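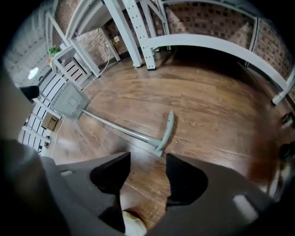
Dorin Ursu asked at the end of the last call whether the Golis reading rooms would still open on time if the second delivery of shelving slipped again, and whether the grant period should be extended to cover it. Short reply: yes to the first, no to the second. Details are below.

# Golis Reading Rooms, progress report

August 5, 2018

## Work done this period

The Graltent branch has been open to families since the start of the grant period and keeps the hours set out in the application. The Kadlec branch is furnished except for the back wall, where the picture books will go. Until the shelving arrives those books are in boxes in the office, sorted by reading level.

We bought 800 books with the collection money. Most are for ages four to nine. We moved part of the teen budget into bilingual books after parents at Graltent asked for them, as agreed in your email. The change did not affect the total.

All books for Graltent are cataloged and labeled. Kadlec is behind. The label printer was out of service for 11 days and we did the spine labels by hand, then redid them when the printer came back, as the handwritten ones would not have lasted.

## Reading groups

We run six groups, four at Graltent and two in borrowed space at the Kadlec school. Each has its own leader. The Kadlec groups will move over when the branch opens.

Attendance has been good in the morning groups and uneven in the late afternoon. The 4:30 group lost several children when the bus schedule changed. We have moved it to 3:45 and will see if that helps before deciding whether to keep it.

Leader training took 24 hours in total, split over evenings. Two people dropped out partway and one has asked to finish in the next round.

## Shelving

Grerkix delivered the first half of the order complete. The second half was due in the last week of the previous period and did not come. They have given us a new date of August 20 and agreed in writing to waive the delivery charge. If they miss that date we will open Kadlec with the low shelves from the storage unit, which hold less but are sound and already paid for.

## Budget

Spending is within the approved lines. Books came in slightly under. Printing came in over, mainly the membership cards, which had to be reordered with the correct Kadlec address. We propose to cover the difference from the unspent delivery money and would like your approval for that.

## Next period

- Receive and install the Kadlec shelving
- Finish cataloging at Kadlec
- Move the two school groups to the branch
- Send the parent survey, in English and Spanish
- Start the next leader training

## Requests

Please confirm the transfer between budget lines described above. We also need the current version of the attendance form, as the one we have still asks for last year's project code.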